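Workshop notebook, Friday, late
Bramwell room, second reel of the Merlow tapes
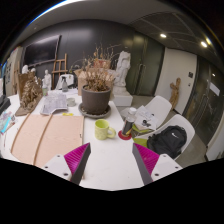 Picked up where Tumelo left off, which according to his note was "somewhere in the cellar." Helpful, given that the whole movie is in the cellar.

For the record, the thing on the bench is the horror anthology shot around Trillville by people who owned one camcorder and a lot of corn syrup. We have 2 tapes. One is labeled MASTER, the other is labeled REAL MASTER. I have been treating the second label as a confession. Side by side, MASTER is sharper through the first two stories and then goes to mush at the werewolf. REAL MASTER starts soft and stays soft, but its werewolf is intact, so the werewolf comes from there and everything before it comes from the other one. The color won't match. I'm going to try anyway.

Dropout log for today came to 3,283 hits on the first pass. Before anyone panics, the detector thinks the fake snow in the wraparound story is dropout. It also flagged the maggots. I raised the threshold one notch at a time until it left the maggots alone, and by then it was also ignoring a white streak as wide as my thumb across the sheriff's face. Put it back to where it was. The snow will have to be checked by eye.

Tracking: the first story is fine. The second has a band of noise at the bottom that rides up whenever the door opens. I spent most of the afternoon cleaning it out before reading the director's shooting notes, where he asks for "bad tape look when door opens, do it with the knob." So that was on purpose. Reverted. Kept the cleaned version in the scrap folder under a name I won't repeat.

This does raise the question Tumelo and I keep having over lunch. If the damage was faked in the edit, and then real damage landed on top of it, which one are we fixing? His position is that we remove anything younger than the premiere. Mine is that I can't carbon-date a wobble. For now, any glitch that shows up on both tapes in the same place stays. A glitch on only one gets fixed. It isn't perfect, as both tapes may have come off the same bad dub, but it's a rule and I can go home on it.

Sound. The hum is constant, and I notched it. There is a second hum that comes and goes, which I notched too, and the monster vanished. Monster restored. The scream at the end of story three clips on both tapes and I'm leaving it alone. She earned it.

The Druline deck ate a leader this morning and then ran 145 minutes straight without complaint. Cleaned the heads before and after. The pinch roller looks shiny. Tumelo, you said you had a spare, and the drawer you said it was in contains batteries and a fork.

Left to do:
Re-capture the werewolf, slower deck, no noise reduction.
Eye check on the snow.
Ask the director if the upside-down shot in the credits is a choice. I have watched it more than is good for me and could argue it both ways.
End card spells "cemetery" wrong on both tapes. By my own rule, it stays.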